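Prorkell Circuit: Notes on the June Endurance Round

Tuesday, July 8, 2025

The fourth round of the Xie Touring Series was held at Prorkell at the end of June, and the final classification has now been published. This post sets out my observations on the race and on the rule change that shaped it.

A total of 31 cars took the start, and 25 were classified after 194 laps. The Stuso team won from seventh on the grid, having made one fewer stop than its main rivals. Ulia Racing led for most of the afternoon but lost the position during the second safety car period – a matter of timing and no fault of its drivers.

The revised pit lane procedure requires each car to remain stationary for a fixed minimum period during refueling. Teams had objected to the measure in the spring. On the evidence of this round, it has calmed the pit lane without reducing the number of workable strategies. 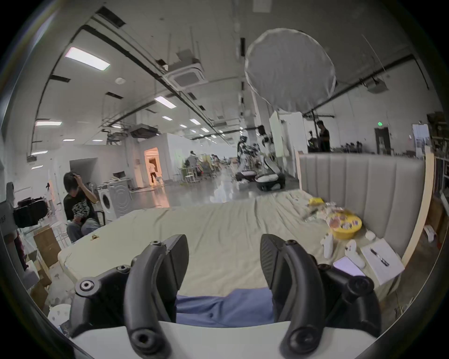 Attendance and Travel

The organizers reported 2,097 spectators on race day. Parking at the north gate filled early, and visitors to the next round are advised to use the east entrance. I stayed overnight in the town, and the walk to the circuit was manageable – although the return uphill was less welcome.

Timing sheets for all sessions are available from the series office on request.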